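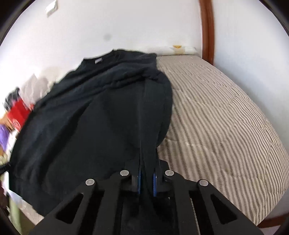 洗涤前的准备工作决定了深色衣物能保持多久的原色。本节适用于 Pollness 系列滚筒洗衣机的“深色护理”程序,请在首次使用该程序之前完整阅读。较大件的黑色衬衫应先平铺在床面一类宽敞的平面上,像图中那样摊开,再逐处检查领口、袖口和下摆。条纹或浅色的床品不要与这类衣物同机洗涤,检查完毕后请分开放置。

4.1 检查与分类

1. 查看衣物内侧的洗涤标签。标有“不可水洗”的衣物不得放入本机。
2. 掏空所有口袋。纸巾、硬币和钥匙会堵塞排水泵过滤器。
3. 扣上纽扣,拉好拉链,将衣物翻到反面。
4. 新购的深色衣物前 2 次洗涤应单独进行。
5. 将牛仔布与薄棉布分开。牛仔布掉色较多,且容易磨损薄面料。

注意:衣物上如有汽油、稀释剂或其他可燃溶剂的污渍,禁止放入洗衣机,也禁止放入烘干机。请先在通风处用清水手洗,待溶剂完全挥发后再处理。

4.2 局部污渍的预处理

1. 在衣物不显眼的内缝处滴一滴液体洗涤剂,等待 12 分钟,用白布按压。白布上若有明显染色,则不要进行预处理,直接选择冷水程序。
2. 确认不掉色后,将少量洗涤剂涂在污渍处,用手指轻轻推开。
3. 不要用硬毛刷。黑色面料经刷洗后会起毛发白,无法恢复。
4. 预处理后的衣物应当尽快放入滚筒,不要让洗涤剂在面料上干结。

说明:除臭剂在腋下部位留下的白痕,可用拧干的湿海绵顺着布纹擦拭。残留较重时,可使用 Grurnell 中性洗涤液,用量见瓶盖内刻度。

4.3 装入衣物

1. 逐件抖开衣物后放入滚筒,不要成团塞入。
2. 深色护理程序的装载量不得超过滚筒容积的一半。
3. 带印花或亮片的衣物应装入洗衣网。
4. 关闭机门前,检查门封圈处有没有夹住衣物。

警告:儿童和宠物可能爬入滚筒。每次关门前请查看滚筒内部,不使用时保持机门关闭。

4.4 加入洗涤剂

洗涤剂盒分为三格。左格用于主洗,中格用于柔顺剂,右格用于预洗。深色护理程序不含预洗,右格应保持空置。

1. 拉出洗涤剂盒,直到感到阻力。
2. 将深色衣物专用的液体洗涤剂倒入左格。不要使用含漂白或增白成分的洗衣粉。
3. 柔顺剂不得超过中格内的 MAX 标线,否则会提前流入滚筒。
4. 缓慢推回洗涤剂盒。

说明:在硬水地区,粉状洗涤剂容易在黑色面料上留下浅色条痕。出现条痕时,加一次“额外漂洗”即可,不必重新洗涤。如条痕反复出现,建议在进水口加装 Egilsson 软水滤芯,安装方法见第 9 章。

4.5 选择程序

1. 按下电源键,旋转旋钮至“深色护理”。显示屏显示默认时长 93 分钟。
2. 按“温度”键选择水温。默认为 30 ℃,标签允许时可调至 40 ℃。真丝混纺衣物请选择“冷水”。
3. 按“转速”键选择脱水转速。衬衫建议使用 800 转/分,针织衫建议使用 600 转/分。
4. 需要缩短时间时按“快速”键,时长变为 42 分钟。快速模式只适合轻度脏污,漂洗次数相应减少。
5. 按“启动/暂停”键。机门上锁,锁形图标亮起。

程序运行中如需添加衣物,按一次“启动/暂停”键,等锁形图标熄灭后再开门。水位高于门下沿时机门不会解锁,此时请勿强行拉开。

4.6 取出与晾晒

1. 程序结束后尽快取出衣物。留在滚筒内时间过长会产生折痕和异味。
2. 提住肩部抖动几次,拉平门襟、领子和袖口。
3. 保持反面朝外,挂在阴凉通风处。阳光直射会使黑色和藏青色面料泛红。
4. 针织衫应平铺晾干,以免拉长。
5. 使用 Lorkasov 叠放式烘干机时,选择“低温”档,并在衣物略带潮气时取出。

熨烫时从反面进行,或垫一层薄棉布。熨斗直接接触深色面料会留下亮痕,化纤混纺面料尤为明显。

4.7 程序结束后的清洁

1. 用软布擦干门封圈的褶皱处,清除线头。
2. 取出洗涤剂盒,用温水冲洗后装回。
3. 将机门留一条缝,让滚筒内部晾干。家中有幼儿时,请在旁看护,晾干后立即关门。
4. 下一次准备洗浅色衣物的,先空机运行一次“漂洗+脱水”,清除残留的染料。

常见情况

洗后衣物表面有绒毛:多为与毛巾同洗所致。晾干后用粘毛滚筒清理,下次分开洗涤。
衣物颜色变灰:检查是否误用了增白型洗涤剂,并降低水温。
排水缓慢、显示屏提示“E2”:关闭电源,待水冷却后,按第 7 章的步骤清理排水泵过滤器。
脱水时振动明显:暂停程序,将缠绕的衣物抖散后重新放入。振动仍未减轻的,检查机脚是否调平,参见第 2 章。

本节修订日期:2023年9月23日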